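Table arm drifting after an hour or so, wrist cable or calibration?

hutexhobby
Posted Oct 17, 2019

Hi all! Finally have my arm doing something fun, which is shifting things between a cardboard box and a wicker basket on the table. I've been grinning at it for days. It's built from the Aron plans with the Hevholm gripper fingers (the angled ones), and when it's fresh it's lovely to watch, really smooth coming over the rim of the box.

The trouble is that it goes off. I home it, it runs beautifully, and after an hour or so the fingers come down to one side of where they should be. When I first noticed it was off by 6 mm at the tips, and last night it was 10. Re-homing fixes it every time, then it creeps back. The base is clamped tight and the box hasn't shifted, I've got tape under the corners now to be sure.

Logs say the wrist encoder reads 2,044 at home when it's fresh. I haven't thought to write it down at the end of a run, sorry.

Setup is here, side on and then looking down past the fingers:

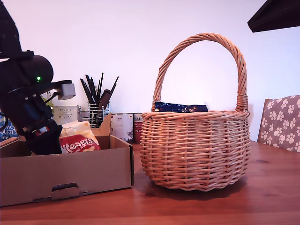
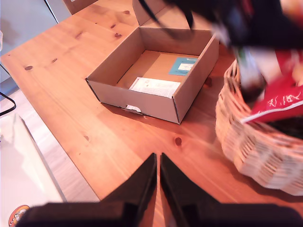 Other things that might matter: shoulder and elbow joints were regreased in December, the fingers are new, and the wrist screws are whatever came in the bag. I'm running it at the default speed. Has anyone else had this, and where would you start? I'd love to get it solid before I try anything heavier than lollies.

R_Macaraeg
Cable. Check your cable first. If the loop down the side gets tight when the wrist rolls, it'll tug a little every cycle and the bracket works loose. Mine did just that. Give it more slack at the elbow, and don't zip tie it hard at both ends like I did (snipped one of my own wires getting the tie off again, what a night).

Nice project by the way! Sorting stuff into a basket was the first thing I got going too and I still think it's the best starter job there is.

estrella_bench
I don't think it's the cable. A tugging cable gives you scatter, a bit left, a bit right. He says it's always off to one side and a re-home clears it. If the bracket had worked loose, homing wouldn't bring the tips back, would it? My money's on the horn slipping on the wrist motor, or else the motor warming up and the encoder zero wandering.

R_Macaraeg
It might, depending which side of the encoder the bracket is. On the older Aron wrist the home switch is past the bracket, so homing hides the slop. Rhea Cabanatuan wrote all this up in the build notes, back when we were both on the first version. (Yes, two Rheas. Yes, it gets confusing.)

estrella_bench
Fair enough, I've only built the newer one. Still, check the horn! It takes two minutes. Draw a line in paint pen across the horn and the motor body while it's homed, run it till it goes off, home it again and see if the line still meets up.

hutexhobby
Mine's the older wrist, so you could both be right. Paint pen is on there now. I'll do a long run tonight and write down the encoder number at both ends.

dusty_gantry
Whatever you find, please put threadlocker on those wrist screws, the blue stuff. The ones in the bag come dry and they back out on every single build I've done. Take them out one at a time so you don't lose your alignment, clean off any oil, one small drop, and leave it overnight before you run it.

Also, what happens if you slow it down? I run mine well under default when it's reaching into a box. Takes longer but it's much kinder on the gears.

estrella_bench
Gotta disagree on the speed, sorry. Slowing down covers the fault up. Find it at the speed where it shows, then slow down later if you want the gears to last.

dusty_gantry
Suits me, as long as the screws get done.

hutexhobby
Okay, results! Ran it for 18 cycles past the point where it normally goes off. Paint line still meets up perfectly, so the horn is fine. But two of the four wrist bracket screws turned with just my fingers, and with the power off I could rock the whole gripper sideways. So that's one to Rhea, and one to dusty for the screws. I forgot the encoder number again, I was too excited about finding something loose.

Screws are out, cleaned and back in with blue threadlocker, and I've moved the cable tie up so there's a proper loop at the elbow. It's sitting overnight now, which is killing me.

R_Macaraeg
Ha, welcome to the club! Check them again after a week of running. And rock the gripper by hand before you home it, so you get to know what tight feels like.

estrella_bench
Happy to lose that one. I'd still like the encoder number at the end of a run though, if you remember. A loose bracket explains the wobble, but I'm not sold that it explains all 10 mm.

hutexhobby
Will do, there's a sticky note on the keyboard this time. Running it again after work tomorrow and I'll post both numbers.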